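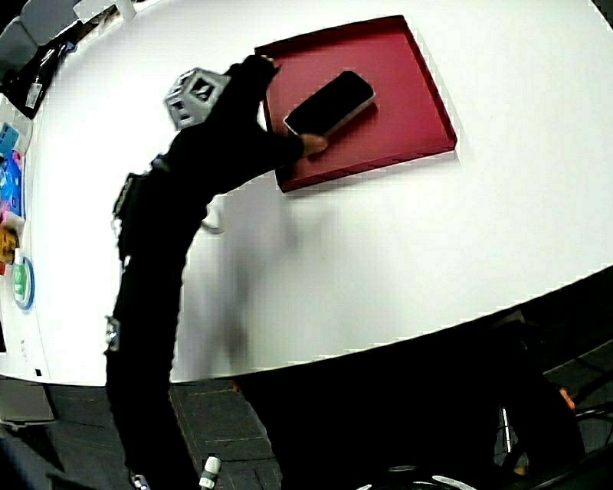
Big white table, red tray in use.

June 2018

Glue notebook, Trircombe bench. Second go at the Illen paste, after the February batch went the way of all February batches (grey, then furry).

Made up 1400 ml this time, which was greedy. Recipe as before but with the starch sieved. Cooked it slowly, stirred throughout, and still got lumps, so the sieve is either broken or ornamental. Strained through muslin. Left with nearly 859 ml of usable paste and a bowl of something I would not feed to a wall.

Tested on Maglaya paper and on the cheap stuff. Maglaya cockled badly within the hour and then flattened itself overnight under boards, as if embarrassed. The cheap stuff lay flat from the start. I had been looking forward to justifying the price.

Peel test: 5 strips of each. Two Maglaya strips lifted at the corner, the rest tore before they let go. Cheap strips all tore. The Stirnus brush sheds, and there are now bristles in three of the samples for good.

To do: halve the water. Label the jars with something that survives the fridge. Whoever had the last of the clove oil, please write it on the list, the list is on the door, the pen is on a string.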